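Zarnotholm

Zarnotholm is a ruined monastic settlement and burial ground on a tidal island of the same name, reached on foot from the village of Gumora at low water. The site consists of a small church, a walled cemetery, a group of rock-cut chambers below the north slope and the footings of several domestic buildings. It is open to visitors for part of the year and can be seen only with a guide.

Name

The second part of the name is a common word for a small island. The first part is less certain. Older writers took it to be a personal name, perhaps that of a landowner who gave the island to the monks. A later suggestion connects it with a local word for a hand mill, and broken millstones have been found in the shallow bay on the eastern side. People in Gumora generally call the place the Holm.

Setting

The island is low and grassy, with a rocky spine running from north to south. The soil is thin except in the hollow around the church, where centuries of burial and gardening have built it up. The crossing follows a bank of firm sand marked by posts. At spring tides the bank is covered for longer than usual and the southern end becomes soft. There is one spring, now capped, beside the path to the upper gate.

History

The earliest remains are the rock-cut chambers. They were probably begun as quarries, as the stone taken from them matches the lowest courses of the church, and were turned over to burial when the community grew. The first chamber has simple benches along both walls. The later ones have arched recesses, and in the innermost there is a carved cross with flared arms, set high on the end wall where lamplight from the entrance would have reached it.

The church was rebuilt at least twice. The present walls belong mainly to the second rebuilding, when the nave was lengthened and a porch added on the south side. A fire destroyed the roof of the domestic range, and scorched stones from it were reused in the cemetery wall. The community was never rich. Its surviving accounts mention eels, wool, candle wax and a long quarrel with the parish of Nastano over the right to gather driftwood.

After the last monks left, the island was let for grazing. The church was used as a sheepfold, and its west door was widened for the purpose. Families from Gumora went on burying their dead in the cemetery for several generations, which accounts for the many plain upright slabs among the older grave covers. The last tenant, a farmer named Ankrah, built the small stone store that stands inside the upper gate and is still known as Ankrah's Store.

Description

The church has a nave and a square-ended chancel. The chancel arch is complete, though it leans slightly to the north and is supported by a modern timber prop. There are traces of painted plaster behind the prop, in red and yellow ochre, with a pattern of overlapping scales. The floor of the nave is beaten earth. That of the chancel is paved with worn slabs, several of them grave covers turned face down.

The cemetery contains 32 recorded grave covers of the older type. Most are tapered and have a single raised rib down the middle. Four carry inscriptions, all of them short and badly weathered. The best preserved asks for a prayer and gives a name, of which only the first letters can be read. A boundary ditch, older than the wall, runs under the north-east corner.

There are six rock-cut chambers in all, joined by a passage that drops by shallow steps. Two are closed to visitors on account of loose rock in the ceiling. The passage is narrow at the second turn, and tall visitors must stoop for most of its length. Scratched marks near the entrance include fish, boats and a number of small crosses. The boats are thought to be the work of herdsmen from the grazing period.

Excavation

The site was first dug by a local clergyman, who cleared the chancel and left a notebook with measured sketches. His spoil heap lies against the outside of the south wall and has since been sieved. Finds from it include bone pins, a lead seal and fragments of green glass.

A fuller excavation was directed by Cyprian Krajewska over four seasons. It established the order in which the chambers were cut and located the kitchen, which had been placed too far west on earlier plans. Krajewska argued that the innermost chamber served as a chapel before the church was built. This reading has been disputed, mainly on the grounds that no altar base has been found there, and the question remains open. The finds are kept at Nastano, where a selection is on display in the old customs house.

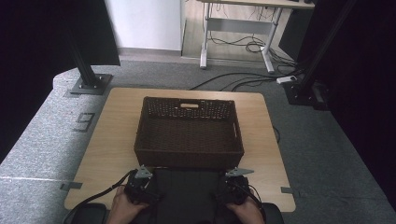 Visiting

Access

Guided visits run from March until the first autumn gales. Groups meet at the Gumora slipway and walk across the sand with the guide. The time of departure depends on the tide and is posted on the board beside the slipway on the previous evening. There are no visits on Wednesday. The crossing should not be attempted alone, as the posts mark the edge of the firm sand and give no indication of the state of the tide.

Stout footwear is needed for the crossing and a warm layer for the chambers, which stay cold throughout the summer. Lamps are lent at the upper gate. Dogs are allowed on the island on a lead but may not be taken underground. There is no shop or café on Zarnotholm, and the nearest lavatories are at the slipway.

Conservation

The main threat to the site is salt. Spray carried over the western shore in winter soaks into the plaster and the carved cross, and the surface flakes as it dries. A low turf bank has been raised on that side to break the wind. Rabbits are a lesser problem, chiefly in the cemetery, where their burrows have tipped several of the grave covers.

The passage steps were repaired with stone from the original quarry face. The modern treads can be told from the old ones by their squared front edges.

See also

Nastano customs house
Gumora parish church
Rock-cut burial
Tidal islands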